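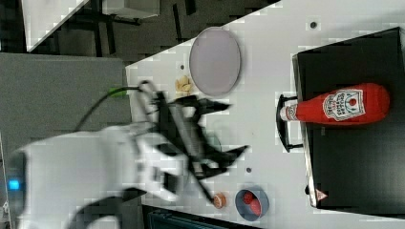 Is it really all right to bring just one chair? a reader asked us in July, and we were so glad she did, as it gave us the push we needed to write this page. Yes, of course it is! One chair, one stool, one wobbly little bench from your grandmother's porch - we're happy to see any of them at Gulmont Chair Caning.

How long will my seat take?
A plain cane seat is usually ready in 4 weeks. Rush and Danish cord go slower, as everything is woven by hand, and in the busy months before the holidays you might wait 7. We'll call you when it's done, so please don't sit by the phone.

What does it cost?
We charge by the hole for hand caning (count the ones drilled around the seat frame) and by the inch for pressed cane. If you're not sure which kind you have, run a finger under the edge. Holes mean hand caning, and a groove with a strip tucked in it means pressed. There's a $40 minimum on all work, and we'll give you a firm price before we start.

Can you fix just the broken part?
We wish we could say yes. Once a strand or two has snapped, the rest is generally dried out and close behind, and a patch tends to pull on its neighbors. We'd be taking your money for something you'd be bringing back by spring.

Do you repair loose joints too?
We do, and we like to do it before the weaving goes in. Stripping and refinishing we leave to our good neighbors at Kristiansen, who will take the chair first and send it on to us afterward.

How do I look after a new seat?
Give it a day or two before you sit on it. After that, wipe the underside with a damp cloth now and then, particularly in winter when the heat is on, and keep it away from radiators. Please don't stand on it to change a light bulb - we've all done it, and the cane always loses.

When can I drop off?
Any time before 5 in the afternoon. Parking is behind the building, and if your arms are full, just knock on the back door and we'll come out and help you carry.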